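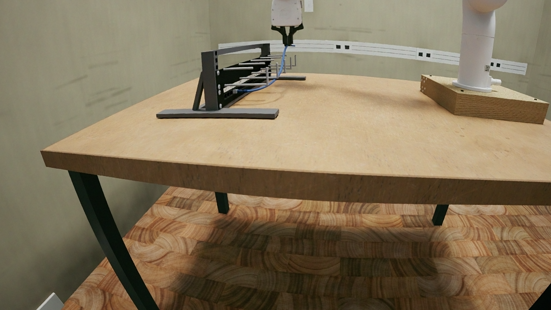 Tema: La boda de Cáceres que acabó con media plaza bailando
Foro: Sucesos y vídeos virales

marialuz_cc
Hola a todos! No sé si os ha salido ya el vídeo de Trorker, pero yo lo vi en directo y todavía me dura la sonrisa. Resulta que la novia, Li-hua Hsieh, había preparado con sus amigas una coreografía para la salida, con la canción esa de Humholm que sonó en todas partes la primavera pasada (la de las palmadas, sí, esa). Empezaron ellas, se sumaron los primos del novio, luego los de las terrazas, y cuando me quise dar cuenta estaba yo con la bolsa de la compra en el suelo haciendo el pasito lateral. Seis minutos estuvimos así! Hasta un señor mayor con bastón marcando el ritmo en las losas. Alguien más de aquí estuvo?

toni_verbenas
Yo estuve!! Bueno, llegué por la mitad, venía de aparcar. Qué maravilla de ambiente. En el vídeo no se aprecia, pero por la parte de los soportales había tanta gente bailando como en el centro. Soy el de la camiseta amarilla que va siempre hacia el lado contrario, ya me lo han dicho mis hijas.

Garrobo
En el periódico digital ponen 3000 personas. Tres mil. Me parece estupendo lo de la boda, de verdad, pero ahí no había 3000 personas bailando ni de broma.

marialuz_cc
Jajaja, Garrobo, yo no me puse a contar, estaba ocupada! A mí me pareció muchísima gente.

Garrobo
Si no va por ti. Va por el periódico, que coge la cifra del primero que pasa. En el pie del vídeo la propia gente de Trorker habla de unos 980 y me lo creo bastante más. Que ya es una barbaridad para una boda, eh.

peseta_rubia
Voy a ser la aguafiestas del hilo. Mi madre vive en una bocacalle y tuvo que esperar a que se despejara aquello para pasar con el andador. Que muy bonito todo, pero si vas a montar algo así avisas, digo yo. ¿Pidieron permiso?

toni_verbenas
Permiso para salir de una boda bailando? Mujer, que fue una canción...

peseta_rubia
Una canción con dos altavoces más altos que yo, Toni. Eso no salió del bolso de la madrina.

kari_enmovimiento
Buenas, me han pasado el enlace a este hilo y me he registrado para contestar. Soy Kerubo Kariuki, la que montó la coreografía. Sí se avisó: la familia presentó la solicitud en mayo, con la hora y la duración, y se la aceptaron para la parte de arriba de la plaza. Lo que no teníamos previsto era que se apuntara la gente de las terrazas y que se ocupara también el paso de abajo. Siento mucho lo de tu madre, peseta_rubia, lo digo en serio. La próxima vez ponemos a un par de amigos a mantener el paso libre.

Y ya que estoy: los pasos los ensayamos solo dos tardes! Hay invitados que vinieron de fuera y se los aprendieron en el hotel con el móvil apoyado en el lavabo. Estoy orgullosísima de todos.

peseta_rubia
Gracias por contestar, no me lo esperaba. Retiro lo del permiso. Lo del paso lo mantengo, pero te agradezco las formas. (Mi madre, por cierto, ya ha visto el vídeo cuatro veces.)

marialuz_cc
Kerubo!!! Pero qué ilusión que te pases por aquí! Dime que vas a colgar los pasos despacio, porque el giro de la segunda estrofa no lo pillé y llevo desde entonces practicándolo en la cocina.

brondlow_fan
Perdón por el desvío, pero la versión que suena es la original de Humholm o la remezcla de Brondlow? A mí me suena el bajo distinto a partir del estribillo y en mi casa hay debate.

Garrobo
La original. La remezcla de Brondlow no lleva palmadas.

brondlow_fan
Sí que lleva, al final.

kari_enmovimiento
Tenéis razón los dos, jeje. Empieza con la original y a partir del segundo estribillo entra la de Brondlow, las pegó el hermano del novio la noche de antes. Casi nadie lo ha notado, qué buen oído!

Marialuz, te grabo el giro esta semana y lo dejo aquí. El truco está en salir con el pie izquierdo, casi todo el mundo arranca con el derecho y luego no llega.

toni_verbenas
El izquierdo. Vale. Ahora entiendo muchas cosas de mi camiseta amarilla.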